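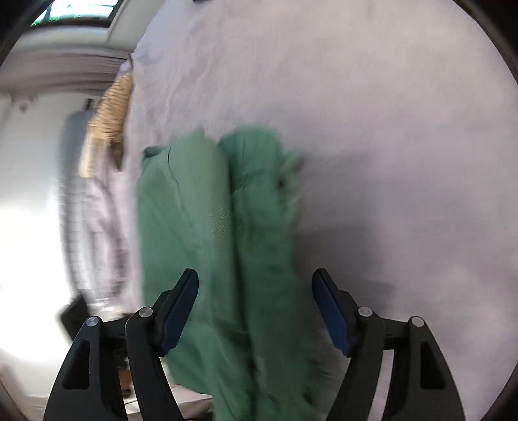

News from the software corner

It has been a busy month for the perception group, and since several of you stopped me in the corridor on Friday to ask how the folding work is getting on, I thought I'd set it all down properly.

The big change is in how we throw frames away. Until August our labelling tool, Stoster, dropped anything with motion blur in it before the planner ever saw it. That sounds sensible until you remember that hands move, and that a good deal of what matters with clothing happens while they are moving! Vaughn Mbeki went back through 400 rejected clips and found plenty where the room behind was smeared but the edge of the cloth could still be followed perfectly well. So Stoster now scores blur patch by patch, and keeps a frame if the strip between the two fingertips is good enough to use.

The second job has been shadows. A folded green garment on a pale sheet ought to be easy going, but the soft grey shadow beside it kept being taken for another layer of fabric, and the grasp planner would then aim a little too wide. Ariel Buenaventura has retrained the edge model with 25 bedrooms' worth of daylight clips, bright windows and all, and the false edges have dropped nicely. Deep grooves between folds are still a nuisance - the model likes to call them the end of the garment - and that is next on her list.

For anyone running the Drutcombe branch, please update before you replay old sessions, as the gripper opening is now stored with each frame and the older reader will simply stop. The conversion script takes 8 minutes on the Raston machine and rather longer on a laptop, so do put the kettle on.

We still need six people to try the new replay viewer and grumble at us about it. Vaughn has the sign-up sheet, and he is at his desk most mornings.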